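March 18, 2021
Posted by the Storkwood sim desk

Okay, reopening this one because the doorway rule bit us again. Quick recap for whoever picks it up: our house rules for Tuvora say the robot stops before any doorway, checks that both grippers are inside the body width, and only then goes through. Simple enough! Except the checker flagged 11 runs in the Melnychuk apartment layout as "no stop made," and when I replayed them the robot had stopped every single time.

So I spent the morning poking at it. First guess was the door list (old layout, doors renamed back in September), but no, the names all match. Second guess was the speed log, and that looked fine too. Then I pulled up the robot's own view at step 1,738 and had a proper look at what it had to deal with.

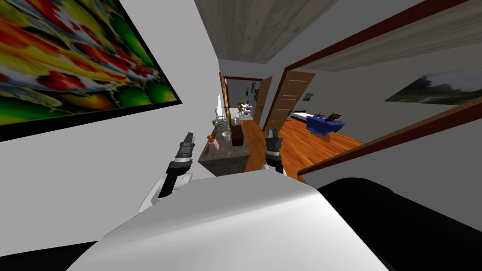
Step 1,738, head view. Hallway and kitchen counter ahead, bedroom opening on the right.

See how much the view leans? The door frames run off at an angle, and my hunch is that the checker wants them close to upright before it will call something a doorway. Our limit for head tilt in the written rules is 18 degrees, but the checker has its own number tucked away in a settings file, and it's 4. Four! No wonder it skips them. There's also more than one open door along that hallway, so even on a good run it has to pick the right one.

What I've done so far: set the checker to 18 to match the rules, and reran the first flagged run. It passed. I haven't touched the other ten yet, and I don't want to close this until they've all been through.

One more thing, and this is for the Trurkstead folks who own the rules page. The gripper check says "arms tucked" and never says what tucked means. Up in front of the body, like in that view? Down by the sides? I've been reading it as inside the body width and nothing more, but I'd love a real sentence in there before the next rules update.

Leaving the ticket open, status is "waiting on reruns."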